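Itora Publishes Household Chore Results for Elent Control Software

22/09/2024

Itora today released the first full set of results from its household chore trials, run with version 2 of the Elent control software. The report covers desk clearing, table wiping, shelf stocking and laundry sorting. It gives success rates, completion times and a list of failures for each chore, and it answers a question the company receives often from customers: can a general-purpose robot do this work yet without a person standing by?

For most of the chores tested, the answer in the report is no. Elent completed short, single-object tasks at a rate Itora considers usable. Longer chores, in which one mistake carries forward into the next step, remain below the level the company would ship.

The trials were run in Stusow, Itora's simulation environment. Stusow builds furnished rooms and places household and office objects in them at varied positions. Each chore was attempted 500 times, with the room layout, lighting and object positions changed between attempts. A run was scored as complete only if every item ended up where the instruction said it should be, nothing was knocked over, and no operator stepped in.

Desk clearing was the main test in this round. The robot is told to pick up small items from a desktop and leave larger ones alone. Of the 500 attempts, 317 were scored as complete. The most common failure was a missed grasp on a small object, followed by contact between the forearm and something standing nearby.
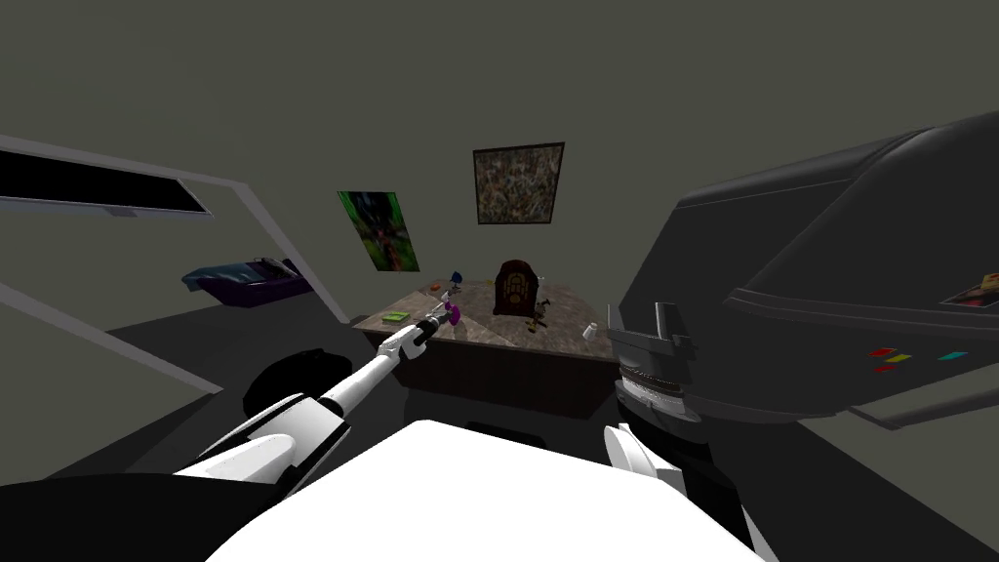

Small objects are hard for two reasons. The gripper hides the item from the robot's own viewpoint during the last part of the reach, so the final correction has to be made from an earlier estimate. Patterned surfaces such as stone also make the edges of a small item harder to separate from its background. Errors of a few millimeters at that stage were enough to push an object away instead of closing on it.

"A desk looks simple and it scores badly," said Hamish Ngata, who leads the chore trials at Itora. "The arm can reach every part of it. The trouble is in the last few centimeters, and in knowing that a grasp has failed before moving on to the next item. We had runs where the robot carried nothing across the room and set it down very carefully."

Elent now checks the gripper opening after each grasp and will retry up to 3 times before it stops and reports the item as not collected. Retries raise the completion rate but lengthen the run. The report lists results with and without them, and customers comparing the figures with their own should check which column they are reading.

Shop-floor chores are treated in a separate section. Bin picking and tray loading, where parts arrive in known positions, scored higher than any household chore. Itora attributes the difference to the setting and not to the hardware, which was modeled identically in both.

Simulated results do not carry over directly to physical rooms. Stusow does not model soft items well, and the laundry figures in particular should be read with caution. Itora will begin physical trials in December with Huanca, a facilities services company, covering desk clearing and shelf stocking in two office buildings. An operator will be present for all runs.

The full report, the scoring rules and the failure list are available from Itora on request. Room layouts used in the desk clearing trials will be supplied to Stusow license holders with the next update.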